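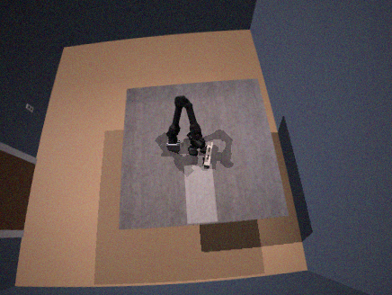 The two-arm cell in simulation, viewed from above, with the right gripper at the small white part.

Planning a shared handover with your packing crew

At Vollico's Histhorpe site we rehearse every move in simulation first, and I love this stage! People who have packed by hand for years spot things I'd never think of.

1. Open the Davix model on a big screen and gather the shift round it – 6 people at most.
2. Play the pick at half speed. Let anyone shout stop.
3. Write down who clears a jam, who restarts and who signs it off.
4. Swap two packers into the checking role for a morning. Dario Sala did this in September and rewrote our tray layout.
5. Run it again with their changes.

Our last rehearsal covered 1,565 picks. Keep the breaks where they were – the arms can wait.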